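I have been meaning to write up the garden since May, and every evening I sit down with the tea and the notebook and then something needs picking up or putting away, and off I go again. Anyway, the lemon tree at the side of the house has finally come good. Usha Murthy gave it to me as a stick in a pot, more or less, and I had very nearly given up on it (I did say some unkind things to it over the summer, and I take them all back).

Hậu came by with Vy yesterday and they went home with a bag each, and I still had enough left over for two jars of marmalade and a cake that sank a bit in the middle. We ate it with cream and it was lovely all the same! Vy wants the recipe, which is only my mum's, with 100 grams of butter and more sugar than I like to admit to. 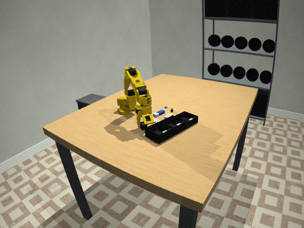 Illarar, August 2, 2023

Cold start this morning, with frost right down to the back fence, and I went out in my dressing gown and the good boots to pull the old sheet off the broad beans. They looked sorry for themselves but I think they'll pull through. The sweet peas don't seem to have noticed the weather at all.

Said rang while I was having my toast, and we talked for ages about his sister's move and whether he should put in a hedge or just paint the fence a nicer colour. I'm for the hedge, and told him so at some length, poor man.

After lunch I sorted the seed tin, found three packets of the same beetroot, and set one aside for Irfan. I must remember to ask him for my long-handled fork back while I'm at it. Soup tonight, the rest of the pumpkin, and then an early bed with the hot water bottle and my library book.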